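Udby: Greiferkamera-Datensatz, Hausregeln und Hinweise

Stand: Dezember. Pflege: Retno Pillai, Máté Simon. Fragen bitte an beide, dann antwortet wenigstens einer.

Inhalt
2.692 Episoden, davon 139 als Ausschuss markiert. Der Ausschuss bleibt im Archiv, weil man aus ihm am meisten über unsere Arbeitsweise erfährt, leider.

Regeln für die Aufnahme
Vor dem ersten Start prüft die bedienende Person den Not-Halt. Prüfen heißt drücken. Ein freundlicher Blick in seine Richtung wird im Protokoll nicht anerkannt.
Wer den Arm freigibt, sagt es laut. Wer im Raum ist, antwortet ebenso laut; Nicken gilt nicht.
Schwenks zwischen zwei Arbeitsplätzen laufen mit offenem Greifer und reduzierter Geschwindigkeit. Bewegungsunschärfe im Hintergrund ist zulässig, solange beide Finger erkennbar bleiben.
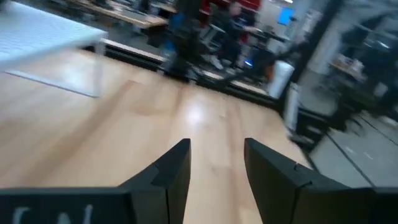
Abb. 1: Blick der Handgelenkkamera, Greifer offen, Hintergrund verwischt. Deckenlicht spiegelt sich im Boden.

Personen im Bild
Wer im Hintergrund auftaucht, muss vorher schriftlich zugestimmt haben. Verwischt ist kein Synonym für anonym, auch wenn Didier Leblanc das an einem Samstag sehr überzeugend vorgetragen hat. Eine Einwilligung kann jederzeit widerrufen werden, die betroffenen Episoden fliegen dann aus der nächsten Version.

Benennung
Projektkürzel, Platz, laufende Nummer. Die ersten 500 Episoden heißen teilweise noch "test_neu_final2". Wir arbeiten daran.

Bekannte Mängel
Reflexe auf glatten Flächen stören die Tiefenschätzung. Ab Episode 700 gilt die neue Kalibrierung; ältere Daten bitte nicht ungeprüft mischen.

Weitergabe nur innerhalb von Grollis und nur mit dieser Datei.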